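Week 2 handout: Choosing and reading wood for a small table

Welcome back, everybody, and thank you for braving the parking lot again. Last time we talked about trees as living things, and tonight we move on to boards, which is where most of the arguments start.

The first habit I'd like you to pick up is looking at the grain before you look at the color. Color can be changed with a can of stain in an afternoon, but grain tells you how the tree grew and how the board will behave once it's in a heated house. Long, even streaks usually mean an easier time with the plane. A dark finish can hide a good deal of this, so tilt the board toward a window and be patient with it. 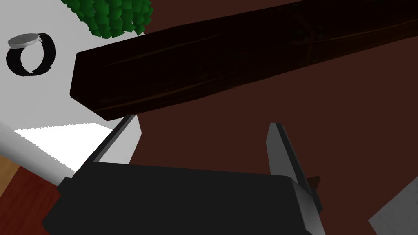
Then there is movement. Wood swells and shrinks across its width far more than along its length, and a tabletop fastened down too tightly in February may well split or cup by summer. Slotted screw holes or little wooden buttons will let the top slide a bit. I learned this on a cherry top I was very proud of – 47 hours of work, and a crack you could slip a dime into.

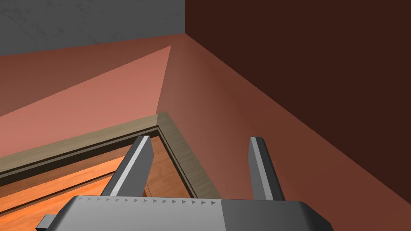
Edges deserve more love than they get. A sharp corner dents easily and won't hold finish, so break it lightly with fine paper, even if you want a crisp look.

For next week, please read the Oninska booklet up to page 25 and bring one scrap of hardwood, any kind. The Harawira yard keeps an offcut bin by the gate – do ask before digging through it.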